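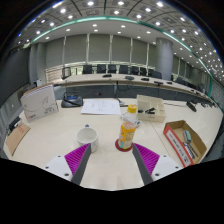
Debashish Navaratnam: Bevor hier noch jemand Geld überweist, sollte man den Vertrag zu Ende lesen. In Punkt 18 steht, dass Clandix die Wartungsgebühr »an die Marktlage anpassen« darf. Eine Obergrenze fehlt. Wer das unterschreibt, mietet keine Rechenleistung, der gibt einen Blankoscheck ab.

kellerminer_ol
Blankoscheck ist übertrieben. Die Gebühr geht vom Ertrag ab, nicht von deinem Konto. Schlimmstenfalls bekommst du nichts mehr raus.

Debashish Navaratnam
Schlimmstenfalls ist also der komplette Einsatz weg. Danke, mehr wollte ich nicht sagen.

hashwolke
Ich hab seit August den kleinen Vertrag laufen und bisher kam jede Auszahlung. Finde den Ton hier etwas daneben, ehrlich gesagt. Gibt genug Anbieter, die gar nicht zahlen.

Annatjie Venter
@hashwolke: Dass ausgezahlt wird, sagt erst mal wenig. Das haben die alten Schneeballsysteme am Anfang auch gemacht. Mich würde interessieren, woher die Coins kommen. Hat Clandix dir mal eine Adresse genannt, die man einem Pool zuordnen kann? Ich habe dreimal danach gefragt und dreimal denselben Textbaustein bekommen – »aus Sicherheitsgründen« natürlich.

hashwolke
Nein, hab ich aber auch nie gefragt. Die Halle gehört doch Abeysekara, das steht auf der Seite.

Annatjie Venter
Auf der Seite steht »Partner«. Das kann alles heißen. Abeysekara vermietet Stellplätze, die haben mit dem Mining selbst nichts zu tun. Ein Mietvertrag ist auch noch kein Gerät.

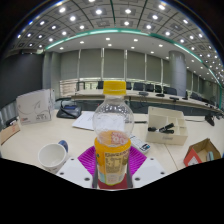 Und selbst wenn die Geräte stehen, bleibt die Rechnung schief. Im Prospekt wird mit 70 Euro Monatsertrag geworben, davon gehen laut Preisblatt 51 Euro für Strom und Wartung ab. Bleiben 19. Steigt die Difficulty auch nur normal weiter, ist man nach ein paar Monaten bei null, und dann greift die Klausel, nach der der Vertrag ohne Erstattung endet. Im Prospekt ist die Difficulty über die ganze Laufzeit konstant. Wer so rechnet, will verkaufen.

kellerminer_ol
Du unterschlägst den Kurs. Wenn der hochgeht, sieht das ganz anders aus.

Debashish Navaratnam
Wenn der Kurs hochgeht, fährst du mit gekauften Coins fast immer besser. Kauf sie doch einfach, dann brauchst du keine Halle, keinen Partner und keinen Punkt 18.

kellerminer_ol
Mit der Einstellung hätte nie jemand gemint. Ich hab zwei Pakel im Keller, die laufen im Winter als Heizung mit und ich weiß wenigstens, was sie ziehen. Aber nicht jeder hat einen Keller, und für die Leute sind Cloudverträge halt der Einstieg.

Annatjie Venter
Gegen deine Pakel sagt ja keiner was, die kannst du anfassen und notfalls verkaufen. Den Vertrag nicht, Übertragung ist ausgeschlossen.

blockzeit29
Kurze Zwischenfrage, kann man noch widerrufen? Habe gestern bezahlt, bin beim Lesen hier etwas nervös geworden.

Debashish Navaratnam
Steht was zum Widerruf in der Bestätigungsmail? Manche lassen einen ankreuzen, dass man auf sofortigen Beginn besteht. Schau da zuerst nach und schreib heute noch, schriftlich, nicht über den Chat auf der Seite.

blockzeit29
Häkchen war drin, vorausgewählt glaube ich. Schreibe trotzdem hin.

hashwolke
Ich lass meinen weiterlaufen und melde mich, wenn die nächste Abrechnung da ist.

Annatjie Venter
Bitte mit der Gebührenzeile. Die fehlt in den Screenshots sonst immer.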